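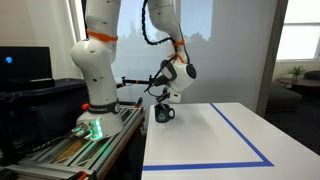
The Bright New World of Gorndale Mead

If your only brush with mead came in a plastic goblet at a summer fair, get ready for a very happy surprise. The meads coming out of Okeck, a small cellar at the bottom of Gorndale's main street, are dry, fizzy and so light on their feet that I'd finished my first glass before I remembered to write anything down.

Hazel Blackwood started the place after years of making cider, and you can taste it. She ferments cool, lets the honey run out almost completely and bottles with a good lively sparkle. The flagship is Melnyk, made with basswood honey and nothing else (well, water and yeast), and it smells like mint, lime peel and warm hay. Try it with fried chicken. Really, do!

"People expect syrup," Blackwood told me, topping up my glass. "I like watching their eyebrows."

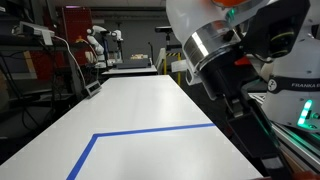 Blue tape makes a corner on the white tabletop.

The honey comes from 103 hives spread along the Sivwood ridge, and it changes completely from June to September. Early batches are pale and floral. By fall the bees are on goldenrod and knotweed, and the mead goes deep and almost savory, with a nutty edge that made me think of dry sherry. Blackwood keeps each harvest separate, so last year's late batch came to only 637 bottles. I bought four and should have bought six.

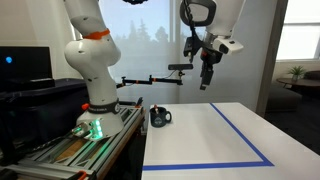

Fruit meads, or melomels, are where the cellar really lets loose. There's a black currant one with a gorgeous tart snap, a rhubarb one that tastes like the best soda you ever had, and then there's the sea buckthorn. It pours a wild, cheerful orange, right up there with the ring around the robot arm's elbow, and it's every bit as loud in the mouth: passion fruit, tangerine, a squeeze of something sour at the back. Serve it very cold in a wine glass, and give the bottle a gentle roll first to wake up the fruit.

The tasting counter opens Monday at noon, and the sea buckthorn is poured by the glass until the keg runs out.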